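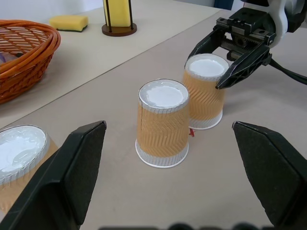
News > Community and Events > Open Day at the Oddale Workshop

Prostemmont College opened the doors of its Oddale workshop to the public on Saturday, when staff and students of the Department of Practical Engineering gave demonstrations of robotic handling to residents, school parties and local employers. Attendance over the day reached 600, the highest figure recorded for an event at the site. The central demonstration concerned the handling of ordinary household objects by a pair of robot arms working together at a table. Paper cups with patterned tan sleeves were set upside down within reach of two black grippers, and visitors were invited to follow the work from the public side of the room while a member of the department gave a commentary.

The open day was the first to be held at Oddale since the workshop was enlarged. The building was formerly used for the storage of teaching equipment and now contains a demonstration room, a small electronics laboratory and a seminar room on the upper floor. The college intends that the site should be used both for taught courses and for joint work with firms in the district.

Opening the proceedings at ten o'clock, Chiyo Kawaguchi, Head of the Department of Practical Engineering, welcomed visitors and thanked the technical staff for their work in preparing the rooms. She said that the department had chosen to show tasks which any member of the public would recognise from home.

"People are familiar with film of large machines in car factories," she said. "A paper cup presents a different set of problems. It is light, it is easily crushed, and it will fall over if it is touched in the wrong place. We wanted our visitors to see how much attention has to be given to an object that most of us pick up without thinking."

Demonstrations were given every hour, with a break for lunch. Each session lasted 38 minutes, including time for questions, and those attending were able to speak to the students responsible for the work. Two arms were in use at each session, and the commentary explained how the movements of one must be planned with regard to the position of the other.

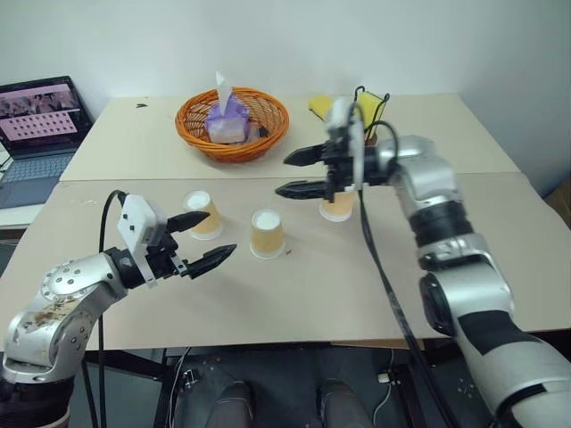
The two arms at the demonstration table, with the cups set upside down on the near section.

A good deal of interest was shown in the choice of objects. Several visitors asked why paper cups had been preferred to blocks or other regular shapes. In reply, the department explained that a cup is wider at one end than at the other, so that the width to which the fingers must open depends on the height at which they close. When the cup stands on its rim, as on the demonstration table, the narrower end is uppermost. The students have devoted much of the present year to the question of how gently a gripper may close on an object of this kind while still holding it securely.

Questions were also put about safety, the cost of equipment and the likely effect of automation on employment in the area. Ms Kawaguchi told one group that the department did not regard these as matters for engineers alone, and that a public discussion evening on automation and work would be held at Oddale in the coming session. Details will be published on the events pages once the arrangements have been confirmed.

The programme was supported by Mustonen, the instrument maker, which has contributed to the cost of equipping the electronics laboratory and which offers work placements to students in their final year. Representatives of the firm were present in the seminar room throughout the afternoon. A further display was provided by Bromisia, a training body working with adults who wish to return to technical employment, and a number of enquiries were received about its evening classes.

Four local schools sent parties to the event. Pupils attended the morning sessions and afterwards took part in a practical exercise in which they were asked to write out, step by step, the instructions needed to lift a cup, turn it over and set it down again. The written instructions were then followed to the letter by another pupil. Teachers accompanying the groups have asked whether the exercise might be made available for use in the classroom, and the department is preparing a printed version with notes for staff.

The electronics laboratory was open for guided visits in small groups. These proved more popular than had been foreseen, and the last visit was moved back by half an hour so that those waiting could be admitted. The college apologises to visitors who were unable to obtain a place. Provision for guided visits will be increased at future events, and it will be possible to reserve a time in advance.

Refreshments were served in the seminar room, where posters describing student projects were on display. The posters will remain in place until the end of July and may be seen during normal opening hours by arrangement with the workshop office.

Applications for the department's part-time certificate in automation and handling are now being accepted. The course is taught at Oddale on two evenings a week and is open to applicants without previous qualifications in engineering, subject to interview. Prospective applicants who were unable to attend the open day may ask to observe a teaching session before applying.

Schools and community groups wishing to arrange a visit to the workshop should write to the department, giving the expected size of the party and any access requirements. Visits can be arranged on weekday afternoons during term, and there is no charge for groups from the Oddale area.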